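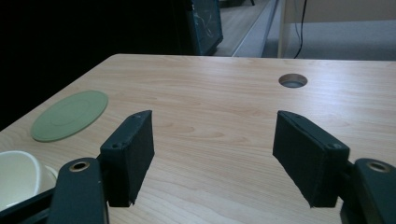 *Figure 1. Tabletop, light wood.*

## Reporting Suspicious Email in a Small Organization: Final Project Report

### 1. Purpose

This report presents the results of a student project on how employees report suspicious email. The work was carried out with Drotitz, a freight office in Lagos that had a written security policy but no agreed method for passing a doubtful message to its technical staff. The project team was asked to design a reporting procedure, test it, and recommend whether it should be kept.

### 2. Background

Under the existing policy, employees were told to "inform IT" when a message looked wrong. The policy did not give an address or a form. In interviews held in June, employees described forwarding such messages to a supervisor, deleting them, or asking a coworker in the next seat. Forwarding a message in the usual way also removed most of the header information needed to trace its origin.
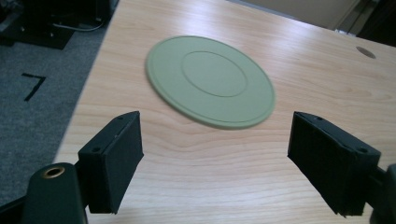
*Figure 2. Green disc on the table.*

### 3. Method

The team set up a shared mailbox, named Billow, and added a report button to the mail program. The button sent the original message as an attachment, with headers intact. A one-page guide was sent to all 253 mail accounts on the first day of the trial.

The trial ran for seven weeks. Test messages were written by the team and approved in advance by management — no real customer or bank was named in them. Results were recorded by department only. Individual employees were not identified to their managers at any stage.

### 4. Findings

Employees used the button more often than the team had planned for, and the mailbox received about 400 reports. A large share were ordinary advertising. The warehouse department reported the fewest messages, and its staff later explained that they read mail mostly on phones, where the button did not appear.

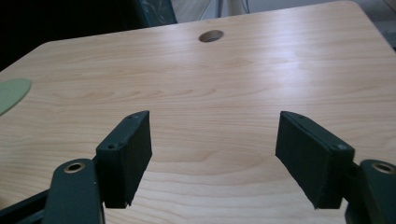 Cristóbal Vergara objected at the review meeting that a report count says little by itself, and asked that the time between delivery and first report be given equal weight. The team accepted the point. Delivery times had been kept for the last two test messages only, so the comparison in Appendix B is limited.

### 5. Recommendations

The team recommends that Drotitz keep the mailbox and assign a named person to answer it each working day. Employees who received a reply, even a short one, were more likely to report again. The button should be made available on phones before the procedure is written into the policy.

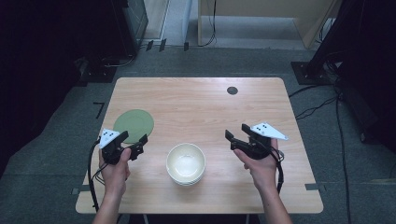 *Figure 3. Table with green disc and white bowl.*

### 6. Open Items

Drultorlow, the outside mail provider, has not yet confirmed how long reported messages are stored. Jhosep Quispe will forward the answer to the office when it is received. The test messages and the interview questions are in Appendix A.

Submitted Jul 27, 2021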